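Zwischenbericht an die Irkomham-Förderung
Vorhaben: Einheitliche Faltung von Oberbekleidung in der Kleiderausgabe Flusatdale
Berichtsstand: September
Verfasst von: Brisa Ocampo

Vorbemerkung

Der Antrag versprach, dass gespendete Oberteile nach einem einheitlichen Schema gefaltet, in Fächer gleicher Breite gelegt und ohne Nachfalten ausgegeben werden. Der erste Punkt ist zum Teil erreicht. Beim zweiten hängt es am Regal, beim dritten habe ich Zweifel, die ich schon im Frühjahr geäußert habe und die in den letzten Monaten nicht kleiner geworden sind. Der Bericht folgt der Gliederung des Antrags, auch dort, wo sie mir inzwischen unglücklich vorkommt. Die Position "Schulungsmaterial" fehlt, sie wurde auf das nächste Jahr verschoben.

Arbeitsplatz

Der alte Sortiertisch ist ersetzt. Er war zu schmal, und seine Kante hat immer wieder Fäden gezogen. Gearbeitet wird jetzt auf einer großen weißen Platte mit gerundeten Ecken. Feinstrick bleibt daran nicht mehr hängen, das ist ein echter Fortschritt und, soweit ich sehe, der einzige, den alle Beteiligten sofort unterschrieben hätten.

Die Farbe halte ich weiterhin für einen Fehler. Auf Weiß erkennt man Flecken und Flusen von dunkler Ware gut, das war das Argument im Antrag. Ein großer Teil der Spenden besteht aber aus weißen und sehr hellen Shirts, und bei denen verschwindet die Stoffkante vor der Platte. Wer prüfen will, ob die Lagen bündig liegen, muss sich darüberbeugen oder mit dem Finger nachfühlen. Am späten Nachmittag, wenn die Deckenleuchten an sind, wird es noch schlechter, dann ist alles eine einzige helle Fläche.

Ich habe eine graue Auflage für helle Ware vorgeschlagen. Der Vorschlag liegt seit dem letzten Gespräch bei Ihnen. Kosten würde sie 230 Euro einschließlich Zuschnitt. Falls die Entscheidung davon abhängt, ob das Geld aus der Position Ausstattung oder aus der Position Verbrauch kommt, wäre ich für einen kurzen Hinweis dankbar; uns ist beides recht.

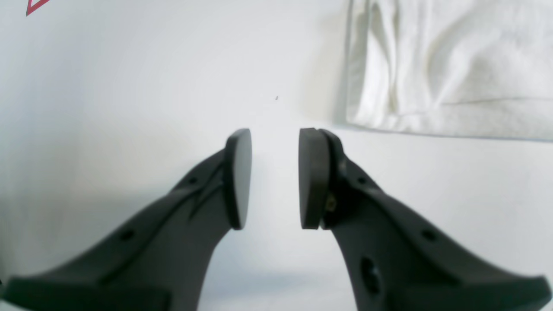
Faltschema Mushi

Das Schema trägt intern den Namen Mushi. In der Kurzfassung: Das Oberteil wird ausgebreitet und glattgestrichen, die Ärmel kommen nach innen, dann wird es zum Band gelegt, und erst ganz am Schluss werden die Enden eingeschlagen, bis das Paket in ein Fach passt. Der Vorteil gegenüber der früheren Praxis liegt im Zwischenschritt mit dem Band. Fehler lassen sich dort noch beheben, ohne dass man von vorn beginnt. So steht es in der Anleitung, und für glatte Baumwolle mittlerer Stärke stimmt es auch.

Weniger überzeugt bin ich von der Behauptung, das Schema funktioniere "für sämtliche Oberteile". In der Fassung vom Sommer waren Kapuzenpullover, Blusen und alles mit Knopfleiste stillschweigend mitgemeint. Geprüft war davon nichts. Wir haben die Anleitung deshalb eingeschränkt, sie gilt vorerst für T-Shirts und langärmelige Shirts ohne Kragen. Sie ist bei der Gelegenheit auch kürzer geworden und kommt jetzt mit 7 Schritten aus. Ob sie damit verständlicher ist, wird unterschiedlich gesehen. Mir fehlt nach wie vor ein Satz dazu, in welche Richtung die Öffnung des Halsausschnitts zeigen soll.

Schwierigkeiten machen vor allem zwei Dinge. Sehr dünner Stoff wandert beim Umlegen, die obere Lage verschiebt sich gegen die untere und das Band wird schief. Und große Drucke sind steifer als der Stoff ringsum. Läuft ein Umschlag quer durch den Druck, will er wieder aufgehen, läuft er knapp daneben, liegt das Band zwar ruhig, ist aber breiter als vorgesehen. Die Anleitung schweigt dazu. Ich hätte erwartet, dass ein Schema, das ausdrücklich für gespendete Kleidung entwickelt wurde, mit bedruckten Shirts rechnet, denn davon haben wir reichlich.

Bedruckte Shirts

Als Prüfstück haben wir ein weißes T-Shirt mit buntem Schriftzug genommen, dicke Comicbuchstaben mit schwarzen Umrissen. Im Bandstadium liest man davon noch ein gelbes "iN" und ein orangefarbenes "MO", der Rest steckt unter dem Stoff. Für die Ausgabe ist das unpraktisch. Die Leute suchen nach Motiven, gerade die Kinder, und wenn sie das Motiv nicht erkennen, ziehen sie das Shirt heraus und falten es auf. Damit ist die ganze vorherige Arbeit hin.

Auch die Kanten sind nicht so, wie die Anleitung es verlangt. Die obere Lage liegt etwas versetzt auf der unteren, ein paar flache Falten sind im Stoff geblieben, und am linken Ende schaut ein eckiger Umschlag nach vorn heraus. Man kann das großzügig als brauchbar durchgehen lassen. Ich würde es nach unserem eigenen Maßstab als "nachzubessern" einstufen, und so habe ich es auch eingetragen.

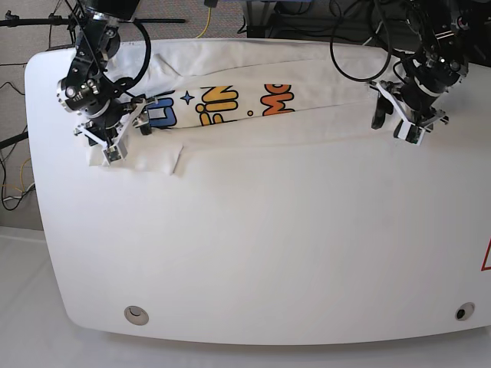
Regalsystem Predeo

Die Fachbreite im Predeo-Regal wurde festgelegt, bevor das erste Shirt nach dem neuen Schema gefaltet war. Entsprechend passt sie schlecht. Kindergrößen verrutschen, Herrengrößen müssen gestaucht werden. Die Einschübe lassen sich versetzen, allerdings nur in groben Stufen, und das nötige Werkzeug lag der Lieferung nicht bei. Wir haben es nachgekauft und den Beleg zu den Unterlagen gelegt.

Eingerichtet sind bisher 17 Fächer. Beschriftet sind sie nach Größe, quer dazu nach hell und dunkel. Von der zweiten Unterteilung rate ich inzwischen ab. Sie stammt aus einer Zeit, in der noch an eine getrennte Bearbeitung gedacht war, und sie führt dazu, dass bunte Shirts mal hier und mal dort landen. Wenn niemand widerspricht, heben wir sie zum Quartalswechsel auf.

Stand gegenüber dem Antrag

Zugesagt waren 200 nach Schema gefaltete und eingelagerte Oberteile bis zum Ende der ersten Phase. Die Zahl ist auf dem Papier erreicht. Ich bitte aber darum, sie nicht ohne Zusatz weiterzugeben. Mitgerechnet sind auch Stücke, die nach dem Einlagern noch einmal herausgenommen und neu gefaltet wurden, und im Antrag steht nicht, wie damit umzugehen ist. Je nach Lesart haben wir das Ziel also erfüllt oder verfehlt. Eine Zeile zur Zählweise im nächsten Bescheid würde uns viel Hin und Her ersparen.

Zur erhofften Zeitersparnis kann ich nichts Belastbares sagen. Einen Vergleichswert von vorher gibt es nicht. Die im Antrag genannte Verbesserung war eine Schätzung, und ich konnte nicht herausfinden, worauf sie beruhte.

Nächste Schritte

Offen ist zuerst die graue Auflage, ohne die ich die Prüfung heller Ware für wenig aussagekräftig halte. Danach soll die Anleitung um einen Abschnitt zu bedruckten Shirts ergänzt werden. Ich schlage vor, den Umschlag so zu legen, dass wenigstens ein erkennbarer Teil des Motivs auf der Oberseite bleibt, auch wenn das Paket dadurch etwas dicker wird. Für Kapuzenpullover möchte ich vorerst keine Zusage machen.

Über die Ausweitung auf Hosen, nach der Sie beim letzten Termin gefragt haben, sollten wir erst sprechen, wenn die Shirts ohne Nachbessern in die Fächer gehen. Der Kostenstand mit den Belegen ist als Anlage beigefügt. Rückfragen bitte direkt an mich, vormittags bin ich in Flusatdale meistens erreichbar.

Brisa Ocampo
Kleiderausgabe Flusatdale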